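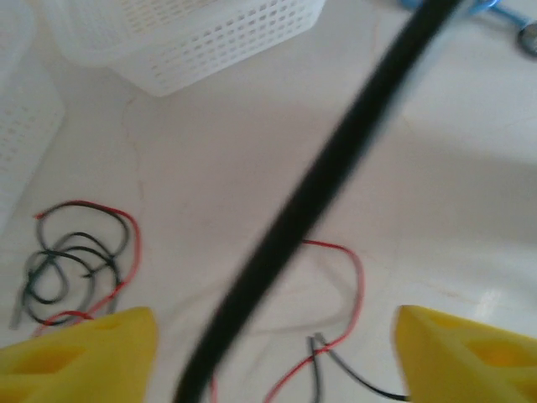

Wire sorting, as seen by the wrist camera. Yellow fingers at the bottom.

Brarkden handheld gripper and wrist camera: review
Posted Feb 18, 2022 by Parvaneh Azimi

Short version: good fingers, good camera, awful cable. Would buy again, would grumble again.

Long version. We record demonstrations for a learning system. Task at the moment is tidying electrical wire: pick a bundle off the table, put it in a basket, repeat until lunch. Needed a gripper kit that goes on the arm and also comes off and works in the hand, same fingers, same camera, so both sorts of example look alike to the model. The Brarkden does that. Took it over the Isaksson after trying both at the Dandham workshop. The Isaksson is lighter and I still think about it.

Setup
Slow first day. Manual is 4 pages and two of them are the same page. Bracket screws are tiny, get a magnetic tray. Once it's on it stays on, I haven't had to re-seat the camera and that matters a lot, a camera that shifts halfway through a batch means throwing out the batch.

Fingers
Bright yellow, chunky, recessed pocket in the face of each. I like the colour a lot. Against a white top they never get lost, and when I'm going through clips later I can see at a glance if they were open or shut. Tips are blunt. Fine for a fat coil. Single loose ends are a pain, you go at it from the side and hope. Stokcombe sell a narrower pair that's meant to fit, not tried them yet.

Camera
Wide enough to get both fingers and most of the work area. Focus is set for the middle distance so the finger edges go a bit soft close up. Doesn't bother me. Glare does. Our surface is glossy and white, the baskets are white too, and on the bright side the basket nearly dissolves into the table. Turned the exposure down two notches, better but not fixed. If you're buying for a similar job budget for a matt mat. Grey, not white, learn from me.

The cable
Right. Look at the picture again. Big black blurry thing straight across the middle, over the red loop of one bundle. You get clips like that. Black cable, and half of what we're picking is black wire, so the labeller can't always tell which is which and I don't blame teh model if it can't either. Out of 120 clips in the first batch I binned 13 for cables across the view. Clip everything up out of the way before you press record, then check again after.

Recording software
Plain, does the job. Start, stop, mark as bad. Marking bad takes 2 clicks and should take one. Files come out with sensible names. It dropped the connection once in May on the loan unit, hasn't since on ours.

Using it by hand
Weight is ok for an hour. After that my thumb goes. Trigger spring is stiffer than it needs to be. Swap people over if you can, you get more variety in the grabs that way anyway, everyone goes at a tangle differently.

Support
Wrote to them about the spring, answer the next morning, polite, no fix. Spare fingers came quickly.

Good: fingers, solid bracket, same view on arm and in hand
Bad: glare on shiny tops, stiff trigger, manual
4 out of 5. Would of been higher with a softer spring.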